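Minutes of the review meeting on the two-arm tabletop kit (Filamar)
Held 27 September 2018, meeting room 3
Chair and minutes: Philomena Keane
Present: workshop, purchasing, software and teaching staff
Status: approved by those present

1. Minutes of the August meeting

Accepted with one correction. Under item 4 the supplier of the enclosure should read Festgate. Filamar supplies the arms, grippers and control software only.

2. State of the trial

The kit is on a trial loan of 28 days, of which 14 remain. Both arms have been commissioned and run from the same controller. Software reported that the Cai package installed on the second attempt; the first failed on a missing licence file, now supplied by Filamar. Version numbers are to be entered in the trial log by whoever carries out an update.

3. Sorting work with art materials

The present task set uses chalk sticks, felt-tip markers, paint brushes and a sponge. Teaching staff asked for these items as they are close to what the kit would handle in the open workshops. The following was noted:

Chalk is the hardest of the materials to grip. Filamar's default closing force is too high for it and has to be lowered by hand in the settings file before each session. The value is not kept after a restart. Filamar has been told and regards this as a known fault.

Brushes are picked up reliably by the handle. Results are poor when two handles cross.

Markers give no difficulty when laid side by side. Fanned or stacked bundles are to be tested separately and recorded under their own heading — the results so far have been mixed together and cannot be compared.

Crumbs on the tabletop were raised by the workshop. Agreed that the top is to be wiped at the end of each session and the gripper jaws checked at the same time.

4. Enclosure

The Festgate enclosure is an aluminium frame with printed black-and-white panels. Software asked whether the strong pattern affects object detection. Filamar's written answer is that it does not, but no test data was attached. Purchasing will ask for the data. If none is received, software will run the same task with plain panels fitted and report the difference.

The hooks on the right-hand rail are held with cable ties. The workshop considers this acceptable for the trial but would want screw fixings on a purchased unit.

5. Cables

The workshop reported that the cable conduit on the left arm stands high over the wrist. Clearance is to be measured with the arm at full reach and the figure sent to Filamar. No change to the routing until a reply is received.

6. Service contract

Two offers were compared. Filamar's own contract includes 12 months of remote support and one site visit. The offer from Skutis includes three site visits but excludes the grippers — in the view of the workshop the part most likely to need attention. Purchasing to ask Skutis for a price with the grippers included. Decision deferred.

7. Actions

Workshop: measure cable clearance; cost screw fixings.
Software: plain panel test, if required; repeat the bundle tests.
Purchasing: detection data from Filamar; revised offer from Skutis.
P. Keane: circulate the trial log and request a fix date for the closing force setting.

8. Next meeting

To be called once the revised Skutis offer has been received.

Attachment to item 3
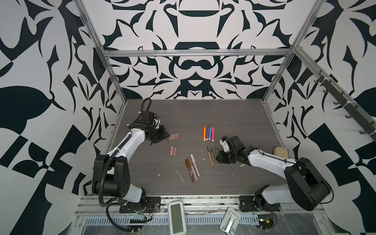 Fig. 1. Both arms over the tabletop with chalk, markers and brushes set out.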